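Section 7: Setting up two arms for cloth handling

Read this section before you fit the Trometti two-arm kit. It applies to benches with an Oveck controller. If you have one arm only, go back to section 5.

7.1 Placing the arms

1. Clear the bench and wipe it down.
2. Bolt the left base plate to the bench, using the four long screws from bag B.
3. Measure 563 mm from the centre of the left plate and mark the position of the right plate.
4. Bolt down the right plate. Do not tighten fully until both arms have been levelled.
5. Connect the left arm to port 1 and the right arm to port 2.

Caution: Switch off the controller before you connect or remove any cable. The arms have no brakes and will drop when power is lost – support them by hand.

7.2 Setting the grip

1. Turn on the controller and wait for the green light.
2. Open the Grip page and choose Cloth.
3. Set the closing force to 300. Higher values may mark thin fabric.
4. Press Test. Both grippers should close and open once.

Note: If only one gripper moves, check that the Stubbs adaptor is pushed fully home.

7.3 First run with fabric

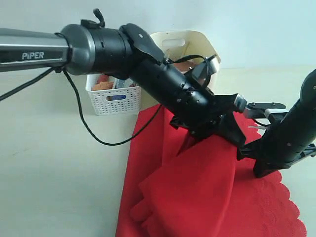
The two arms share one working area, and the controller will not stop them from touching each other during a manual run. Keep the speed at Low until you have tried each move. Begin with a single cloth heaped in soft folds, like the red one under the gripper fingers, and bring the second gripper in slowly from the other side. Leave enough slack in the cables for the forearms to turn.

1. Lower the left gripper until the fingers enter the folds.
2. Close the gripper and raise the arm by 50 mm.
3. Bring in the right gripper and close it on a free edge.
4. Press Hold, then Save.

If the controller shows error 367, the arms are too close together. Press Release, move one arm back by hand and start again from step 1.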